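Zwei Roboterarme für die Werkstatt: So plant ihr das Budget, ohne euch zu verrechnen
Stand: 15. September 2024
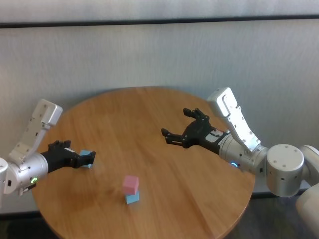
Montoya meinte neulich in den Kommentaren, der Armpreis sei doch das Einzige, was bei so einer Anschaffung zählt, den Rest kriege man schon irgendwie zusammen. Genau so habe ich im April auch gerechnet und dann ziemlich blöd geguckt!

Also, der Reihe nach, so wie ich es heute machen würde.

Schritt 1: Aufgabe aufschreiben
Bevor ihr auch nur ein Angebot einholt, schreibt in einem Satz auf, was die Arme können sollen. Bei mir hieß der Satz: kleine Würfel greifen und stapeln, beidhändig, an einem ganz normalen Tisch. Dafür reicht ein schlichter Zweifingergreifer pro Seite. Wer gleich »alles Mögliche« hinschreibt, bekommt auch ein Angebot für alles Mögliche (und zahlt es).

Schritt 2: Angebote vergleichbar machen
Ich hatte 3 Angebote auf dem Tisch, unter anderem von Imar und Skukham, und keines war gleich aufgebaut. Bei Imar steckte der Greifer im Preis, bei Skukham stand er als eigene Position ganz hinten. Legt euch eine Tabelle an: Arm, Greifer, Steuerung, Kabel, Halterung, Versand, Einweisung. Leere Felder sofort nachfragen — da verstecken sich die unangenehmen Posten.

Schritt 3: Kleinkram einplanen
Schrauben, Adapter, eine Steckdosenleiste, Ersatzfinger für die Greifer … Bei mir waren das am Ende über 1000 Euro, und ich hatte dafür glatte 100 vorgesehen. Tja. Nehmt euch lieber eine eigene Zeile dafür und füllt sie großzügig.

Schritt 4: Platz ausmessen
Messt die Reichweite beider Arme zusammen, auch nach oben und zur Wand hin. Ein runder Tisch geht prima, aber ihr müsst vorher wissen, wo die Arme sitzen sollen. Ich habe das mit Pappe und Klebeband ausprobiert, sah albern aus, hat aber geholfen.

Schritt 5: Zeitplan und Wartung
Rechnet die Laufzeit über 18 Monate durch, mit Wartung und Ersatzteilen. Fragt auch nach Lieferzeiten für einzelne Greifer, die stehen selten im Angebot.

Meine Tabelle heißt übrigens Dillurach, fragt nicht. Wer sie haben mag, schreibt mir einfach über das Kontaktformular, dann schicke ich sie rüber.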